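4. セルの構成と保守手順

4.1 機械的な設置

本研究で用いた双腕セルTaleckは、Lacerda棟の実験室に設置した。作業卓は白色の矩形卓で、壁に平行に置いている。二本の腕は卓をはさんで左右に配し、それぞれの先端に平行開閉型のグリッパを取り付けた。以下、頭部カメラの画像で右側に現れる腕を右腕、左側に現れる腕を左腕と呼ぶ。

腕の架台は床に直接締結せず、卓とも連結していない。初期の構成では架台と卓を共通のフレームに載せていたが、右腕の急減速時に卓が振動し、卓上の器具がわずかにずれる現象が見られたため分離した。分離後は架台と卓の相対位置が保証されなくなるので、4.3節の確認作業を毎回の始業時に課している。架台の脚にはアジャスタがあり、水準器で水平を出したうえでロックナットを締める。締結後に腕を全伸展姿勢と折り畳み姿勢の間で往復させ、再度水準器を当てて変化のないことを見る。往復の前に締結を終えたつもりでも、この段階でナットが緩むことがあった。

課題は電気蒸し器から蒸しパンを取り出す、あるいは戻すというものである。卓の中央に蒸し器、その右に皿、左に蓋を置く配置を基準とした。蒸し器の把手は左右に突き出しており、腕の下降経路と干渉しうる。基準配置では把手が卓の長辺と平行になるように本体の向きを決め、右腕が把手の上方を通過する際の高さに下限を設けた。下限値は制御ソフトウェアStilachの設定ファイルに記述し、蒸し器を交換した場合は必ず測り直す。

4.2 配線とハーネスの取り回し

保守記録の中で最も件数が多かったのは、腕本体ではなく配線に起因する停止である。グリッパへの給電線と信号線は手首関節の外側を回して前腕に沿わせている。手首を大きく回転させる動作では余長が不足し、逆に余長を取りすぎると垂れた部分が卓上の器具に触れる。余長は、手首を可動範囲の両端まで回した姿勢でケーブルが張らないことを条件とし、その最短の長さに合わせた。

固定には結束バンドと面ファスナを併用した。結束バンドは前腕の根元側の一か所に限り、手首側は面ファスナで留める。手首側を結束バンドで締めた時期には、被覆の同じ位置に応力が集中し、信号線の断線が起きた。断線は完全なものではなく、特定の手首角度でのみ通信が途切れるという形で現れ、原因の特定に時間を要した。切り分けには、腕の電源を入れたまま関節を一軸ずつ低速で動かし、通信エラーの発生角度を記録する方法が有効であった。同じ角度で再現すればハーネス、再現しなければコネクタまたは基板を疑う。

床上の配線は電源系と通信系を束ね分けることを原則としたが、実験機材の入れ替えが続く期間には守られないことがあった。電源系については、非常停止回路を通る系統と通らない系統を混在させないことだけを必須とし、週の作業を終える金曜に両端のタグを照合する。蒸し器の電源は腕の非常停止とは別系統であり、停止釦を押しても切れない。この点はセルの操作者全員に事前に周知している。

4.3 始業時の確認と校正

始業時の確認は次の順に行う。まず両腕を退避姿勢に移し、グリッパを全開にする。次に、卓の手前側の二隅に貼った基準点へ指先を順に降ろし、Stilachが記録している関節角との差を読む。差が許容値を超えた場合、腕の原点ではなく架台の位置を先に疑う。経験上、原点が動いた例は関節のブレーキ交換後に限られ、それ以外はすべて架台または卓の移動であった。

カメラの校正は、頭部カメラと手首カメラで扱いを分けている。頭部カメラは卓全体を視野に収めることを条件に取り付け角を決め、固定後は角度を変更しない。手首カメラは小型で、取付具の締結ねじが細く、長時間の運転で緩みやすい。緩みが生じると、画像中のグリッパ本体の位置が上下左右にずれる。そこで校正板を用いた校正に先立ち、グリッパを全開にした画像を一枚取得し、指の関節ピンの画素位置を参照画像と比較する簡易検査を導入した。比較に要する時間は校正板を用いる場合よりはるかに短く、ずれがあるときだけ本校正を実施すればよい。

簡易検査で注意を要するのは照明である。指のリンクは金属面が露出しており、卓面も白い。天井照明の反射がリンク面に重なると、ピンの輪郭抽出が不安定になる。グリッパを卓面から離し、リンク面が暗く写る手首角度を検査姿勢として登録することで、この問題はほぼ解消した。透明な器具が検査姿勢の視野に入ると、縁が偽の輪郭として抽出されるため、検査は器具を並べる前に行う。

4.4 グリッパの点検と部品交換

グリッパの駆動部にはGomgateの小型アクチュエータを用いた。指はリンク機構を介して開閉し、リンクの関節ピンには樹脂のブシュが入る。摩耗はブシュに集中し、指先の遊びとして現れる。遊びの測定は、グリッパを全閉した状態で片方の指先に横方向の力を加え、変位をダイヤルゲージで読む。基準値を超えたものは左右の指を同時に交換する。片側のみの交換は把持中心のずれを生み、結局は再校正が必要になる。

食品を扱うため、グリッパには生地の小片が付着する。付着物は指先よりもリンクの内側に残りやすく、乾くと開閉抵抗が増す。清掃は40回の把持ごとに、湿らせた不織布でリンクの両面を拭く。溶剤は用いない。過去に溶剤を使った際にブシュが膨潤し、開閉が渋くなったことがある。拭き取り後は全開と全閉を繰り返し、駆動電流の波形を直前の記録と重ねて表示する。波形の山が高くなっていれば、リンクを外して再清掃する。

ブシュの交換は、グリッパを手首から取り外した状態で行う。取り外しの前に手首側のコネクタを抜き、前腕の面ファスナを一つ外して余長を確保する。逆の順序で作業するとグリッパの自重がケーブルにかかる。組み付け時のねじの締め付けは対角順とし、仮締めのあとで一度全閉させて指先の合いを見てから本締めに移る。本締め後に指先が合わなくなった場合は、取付面に異物をはさんでいることが多い。

4.5 運転記録にもとづく保守間隔の見直し

運転期間中に収集した把持動作は492件であった。このうち保守に関わる中断を伴ったものは9件で、内訳は配線に起因するものが最も多く、手首カメラの緩み、リンクへの付着物がこれに続いた。腕の関節そのものの異常による中断はなかった。

ブシュの交換間隔は、当初は開閉回数のみで決めていた。しかし開閉回数が同程度でも、蒸し器の中へ指を差し入れる右腕と、主に蓋の側で用いる左腕とでは摩耗の進み方が異なる。右腕のブシュはほぼ300回の把持で遊びが基準値に達したのに対し、左腕では同じ回数を経ても余裕が残った。差の原因としては、湿気の影響と、有孔トレイに指先が触れる際の横荷重の二つが考えられるが、本研究の範囲では分離していない。現在は左右で別の交換間隔を設定し、右腕については遊びの測定を始業時確認に組み込んでいる。

図5に、手首カメラおよび頭部カメラから得た運転時の画像を示す。
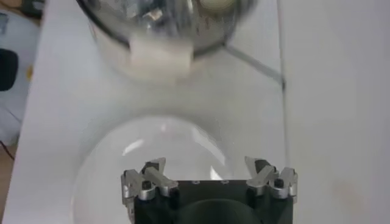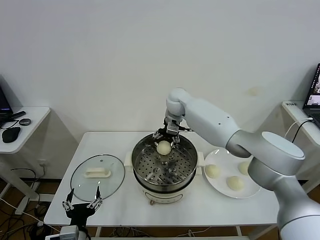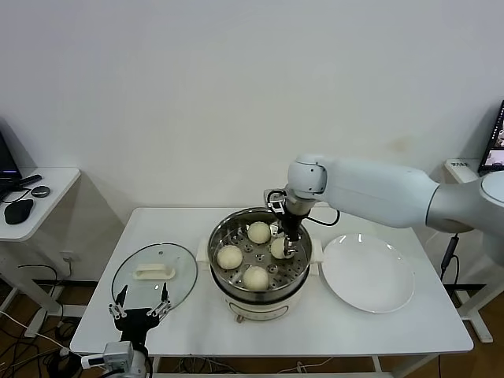 最終更新:3月

図5 セルTaleckの画像。(a) 手首カメラ。銀色の金属製リンクと関節部が画面下側に見える。(b) 頭部カメラ。右腕が蒸しパンを有孔トレイの上方に保持した状態。皿には三個が載る。(c) 頭部カメラ。右腕のグリッパがトレイ上の一個を把持した状態。皿は空である。掲載順は時間順を意味しない。

図5(a)では、左右のリンクの間が広く開いており、簡易検査に用いるピンがいずれの側にも写っている。透明なドームの輪郭も視野に入っているため、同様の条件の画像は参照画像には採用しない。図5(b)と(c)では蒸し器の把手が左右に出ており、右腕は卓の右側から蒸し器の上方に達している。(c)では手首付近の黒いケーブルが卓面の上方で右へ弧を描いており、4.2節で述べた余長の大きさはこの区間で調整する。

架台の固定方法と配線の記述はYanling Luの作業記録に、グリッパの点検手順はAleksandra Sikoraの保守メモにもとづく。両者の記録で遊びの測定姿勢が異なっていた期間については、4.5節の集計から右腕の測定値を除き、交換時の回数のみを用いた。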